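Home | Manuals | Plirell Trays | Contact

4.2 Laying out the trays

Before you start, wipe the table top with a soft cloth and let it dry.

1. Take four Plirell trays from the carton. Check each rim for chips.
2. Put the trays on the back half of the table, in one row. The open side must look up.
3. Turn every tray the same way – the notch goes to the back of the table.
4. Leave an even space between the trays.

CAUTION: Do not lift a filled tray by the rim only.

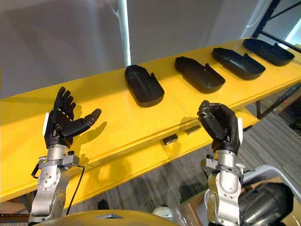

Fig. 51. Four trays in a row on the yellow table, notches to the back.

Note: If a tray is damaged, please order part 940 from Clestelport and write the number of your table on the form.

5. Press lightly on each tray. It should not rock.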